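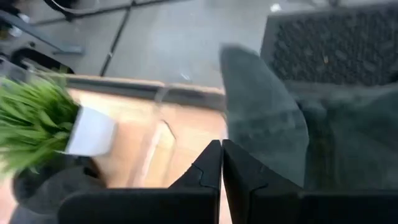 Se buscan participantes: clasificar gorras y otras prendas pequeñas sobre una mesa

Skivatness busca gente para unas sesiones de orden y clasificación en nuestro local de Skastwood. Aviso desde el principio: no prometemos que vaya a cambiarle la vida a nadie. Hemos leído demasiados anuncios que llaman «experiencia transformadora» a doblar calcetines, y este no quiere ser uno más.

En qué consiste

Se trabaja de pie ante una mesa de madera clara. Encima hay gorras oscuras de visera curva, y a veces otras cosas: piezas de tela gris, una maceta blanca pequeña con hierba verde. Hay que decidir qué va con qué, dónde se deja y en qué orden, y después explicar por escrito el criterio seguido. Lo segundo cuesta más que lo primero.

Partimos de una duda. Los manuales de orden, incluido el método Mellelum que usamos el año pasado, aseguran que una gorra guardada con la visera siempre hacia el mismo lado se encuentra antes y conserva mejor la forma. Puede ser. Hasta ahora no hemos visto una prueba que nos convenza, y las que nos han enseñado venían de quien vende las cajas.

A quién buscamos

Mayores de edad, con paciencia para repetir la misma tarea y capacidad de escribir un párrafo legible. No pedimos experiencia en tienda ni en almacén. Quien la tenga, que lo diga: suele traer costumbres muy fijas y nos interesa compararlas. Los certificados de organización profesional no suman puntos – tampoco los restan.

Condiciones

Son 2 sesiones por persona, ambas en June House, nuestra planta baja, y cada una dura 96 minutos con una pausa en medio. Se pagan 147 euros por el conjunto, una vez entregado el segundo escrito. Quien falte a la segunda cobra la mitad. No cubrimos desplazamientos. El calzado, cerrado y cómodo. El café es de máquina y no lo recomendamos.

Sobre el material

Las gorras se reparten entre la mesa y unos recipientes transparentes de esquinas redondeadas. Keskinen, que nos asesora en almacenaje, sostiene que lo transparente ahorra tiempo de búsqueda. Con gorras de tonos tan parecidos, tenemos nuestras reservas: se ve que hay una gorra, pero no siempre cuál. Pedimos a cada participante que lo juzgue por su cuenta y que no intente agradarnos con la respuesta. 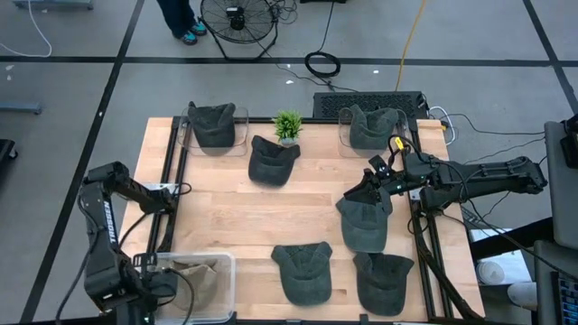

Una participante de la convocatoria anterior nos escribió que las viseras le daban bastante igual, que lo difícil era no cambiar de criterio a mitad de la tarea, y que volvería a apuntarse si el texto final pudiera ser más corto. Lo hemos acortado: ahora el máximo son 2000 caracteres.

Cómo apuntarse

Escriba a Skivatness antes del 14/04/2026, con una forma de contacto y unas líneas sobre cómo guarda las gorras en su casa. Si las guarda amontonadas, dígalo también.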